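Walkthrough notes, Hendaveck prep room, February 12, 2025. Ticked means fine. Unticked means somebody gets an email from me, and the email will be polite the first time.

## Floor and exits

- [x] Exit door opens all the way. The wedge has been removed, again.
- [x] Extinguisher on its hook, tag current, inspected in August.
- [ ] Aisle clear. It was clear on the left side only. The crate marked Sosa has now appeared on three checklists running and is close to earning its own line.
- [x] Drain cover seated flat.

## Shelving

- [x] Load label readable: 1000 lb per bay. Nothing up there comes near it.
- [ ] Heavy items below waist height. The Gromitz housings are on the top shelf, where they were easiest to leave and will be hardest to get down. Please move them before the next delivery.
- [x] Uprights bolted to the wall. I pulled on all of them with more enthusiasm than the form requires.

## Electrical

- [ ] Cords off the floor. Not under the steel table.
- [x] Covers on all outlets.
- [ ] Power strips not chained together. Two were. The one at the back was feeding the one by the sink, and the one by the sink was feeding a radio.

## Chemicals

- [x] Caps on, labels facing out.
- [ ] Safety sheets in the binder. The Zokine degreaser is missing its sheet. The binder does contain a takeout menu, filed under Z.

## Steel table

- [x] Yellow tape down and readable. Two zones side by side, the smaller on the left, the larger on the right and stepping up toward the back edge. Leave the step alone — it gets "straightened" every few months by someone with good intentions.
- [x] Both zones empty.
- [ ] Top wiped down. Streaks and smudges, and the overhead lights are not discreet about them. Dry cloth after the wet one, please.
- [ ] Back edge clear of small items. One dark strip near the edge, to the left of the black panel. If it's yours, claim it.
- [x] Legs and crossbars present underneath.
- [ ] Big gray bladed part kept off the tape. It was over the corner of the larger zone. Mind your fingers around the blades. 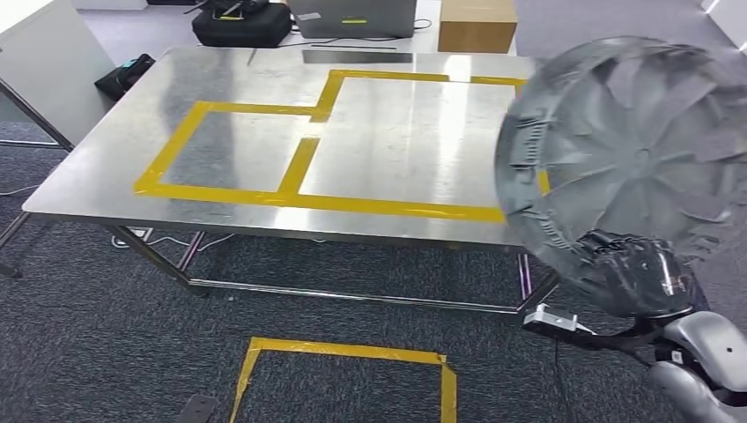
## Follow-up

- [ ] Sosa crate moved or adopted
- [ ] Gromitz housings down to a low shelf
- [ ] Power strips separated
- [ ] Zokine sheet printed and filed
- [ ] Table wiped, back edge cleared

Recheck in 14 days. Initial each line when it's done, using your own initials.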